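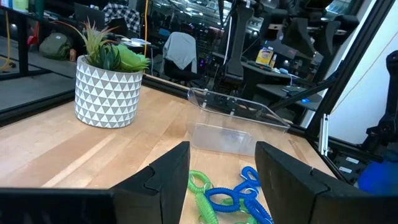 Green and blue coiled keychains on a butcher-block top.

Plodlow Self Storage: keys and access

When can I get into my unit?
The gates are open from 6am to 10pm every day, bank holidays included.

How many keys do I get?
Each unit comes with 2 keys. Further copies can be ordered at the desk and take a few days.

I've lost my key. What now?
Ring the office and ask for Hiba Atallah or Bilal Moussa. Bring photo ID and your unit number. We don't post keys.

Can someone else collect things for me?
Yes, if you have added them to your account. A phone call on the day won't do.

Can I use my own padlock?
On units 200 to 246, yes. All other doors have fitted locks.

Do you keep a spare?
No. If both keys are lost, the lock is changed and the cost goes on your next bill.

Prices last changed 19th April.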